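Search this site Enter keywords Go

Ellevus Supported Homes
Progress report to the Ghasemi Fund
Household Skills and Home Upkeep strand, reporting period ending in January

1. Purpose of this report

This report sets out progress made under the second year of the grant, the use of funds to date, and matters on which the Fund's agreement is sought. It should be read with the delivery plan submitted at the start of the year. Arrangements for the Gurnasier site are covered in a separate paper and are mentioned here only where they affect the budget.

2. Summary of progress

The strand supports tenants in keeping their own kitchens, washrooms and living rooms in usable order. During the period 102 tenants took part in at least one session, and 348 sessions were delivered in total. Attendance was lowest in the first month, when the lift at Deditz House was out of service and several sessions had to be rearranged at short notice.

The sink and worktop module was the most frequently requested. Tenants continue to report that the sink is the first part of the home to become difficult to manage: washing-up products, cloths and packaging collect on the rim and the counter, and the basin itself then goes unused. The module was lengthened in response and now takes in the floor beneath the basin, which the earlier version left out.

3. Sink and worktop module

The module is delivered in the tenant's own rooms or, where this is not suitable, in the shared white-fitted room at Deditz House. It covers the following:

Clearing the rim and counter of bottles, cloths, sponges and card.
Sorting card and packaging for recycling.
Keeping clothing off chairs and returning it to a drawer, rail or wash basket.
Lifting cables and power strips from the floor near the sink and finding them a place further away.
Wiping down the basin, the tap and the counter, in that order.

The fourth item was added during the year. Home checks carried out in the autumn found extension leads close to sinks in a number of tenancies, and the revised session sheet now places this item ahead of any work involving water. Staff have been asked to note the position of leads on arrival and again on leaving.

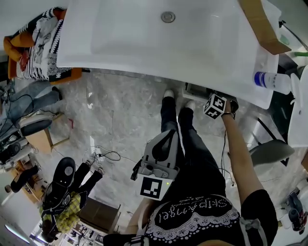
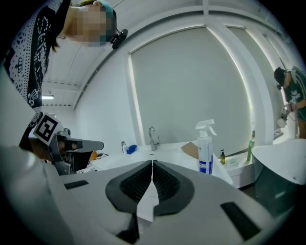

Sink area, Deditz House. The first picture includes the bottle and card on the basin rim and the power strip on the floor; the second includes the tap, the sponge and the cloth on the counter.

4. Outcomes against plan

The delivery plan asked that tenants completing the module should be able to keep the sink area clear between visits without prompting. Return visits suggest that most manage this for the counter and rim. Results for the floor are weaker. Cables tend to drift back to their former place, particularly where a room has few sockets, and advice alone is unlikely to change this.

Clothing left on chairs remains the most common item recorded at return visits. Tenants have told us that the garments in question are often neither clean enough for the drawer nor ready for washing, and that they have no agreed place for them. A row of wall hooks has been tried in 2 tenancies. Early comments are favourable, although it is too soon to recommend the hooks more widely.

5. Use of funds

Spending on staff time is in line with the budget. Spending on materials is below it, the main reason being the late delivery of storage caddies and cable covers. An underspend of £1,000 is expected on this line at the year end. Travel costs rose slightly following the rearranged sessions at Deditz House and have been met from the general allowance. No transfer from the Gurnasier budget has been made.

6. Matters for agreement

The Fund is asked to agree that the expected underspend be carried forward and applied to wall hooks, under-sink trays and cable covers for tenancies where a return visit has recorded a need. The Fund is also asked to note the change to the session sheet described in section 3.

7. Next period

Return visits will continue at the present rate. The session sheet will be reissued in large print, and the floor section will be given a page of its own. A short paper on storage for part-worn clothing will be sent to the Fund with the next report.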